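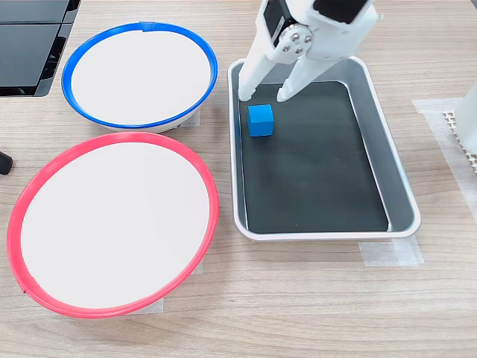
She had moved back to Jornthorpe in October with two suitcases and her mother's games. The rules to Jirnlow were missing, so she worked from memory. Blue bowl at the top, red bowl nearest the player, the cube on the black mat in the tray.

Her mother used to play to 200. Her aunt said 300 and wouldn't be moved.

She called her aunt that night.

"Which bowl goes first?" she asked.

"Red. Your mother always said blue, and she was wrong."

She looked at the cube for a while and left it where it was.

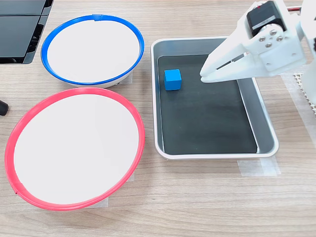

## Thursday

Her aunt came on the early bus and took the chair by the red bowl.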